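Drarus motion software, progress report to Kokano
Period ending 10th July
Prepared by Gunnlaugur Þrastardóttir

1. Status

Work packages 2 and 3 are on schedule. The planner now runs against the simulated arm with the same message interface the hardware driver uses, so no code is switched out between the two. The nightly regression suite stands at 391 test cases, all run in simulation.

2. Wrist camera and perception

The renderer publishes the wrist view at the same rate as the joint state. Time stamps come from the simulation clock. An earlier build took them from the host clock, and the pose estimator rejected valid frames when the machine was under load. Bent Hviid corrected this in the bridge module and added a check that stops the run if the two clocks disagree.

Upward-facing wrist poses remain the weak point. With the fingers open and a plain wall filling most of the view, the feature tracker has little to work with and the pose estimate drifts.

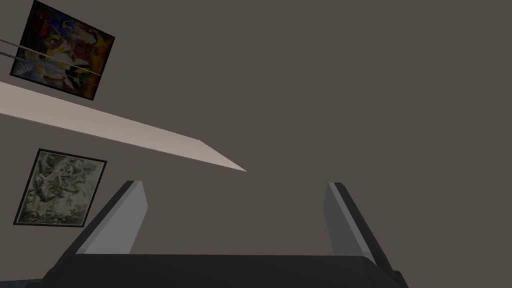

Two changes are under test. The first masks the gripper geometry before feature extraction, using the known finger positions from the joint state. The second lowers the weight of the visual term when few features are found and lets the arm kinematics carry the estimate. The mask is merged. The weighting is still on a branch — it causes a small jump in the estimate when features return, and the controller reacts to it.

3. Planning

Collision checking was moved to the Corov library. Path shortcutting is now done after time scaling is removed and before it is reapplied, which fixed the velocity limit violations listed in the last report.

4. Open items

The Juška calibration tool does not yet export finger offsets. Values are entered by hand in the meantime. Hardware trials are planned for October and depend on the weighting branch being merged. No change to the budget is requested.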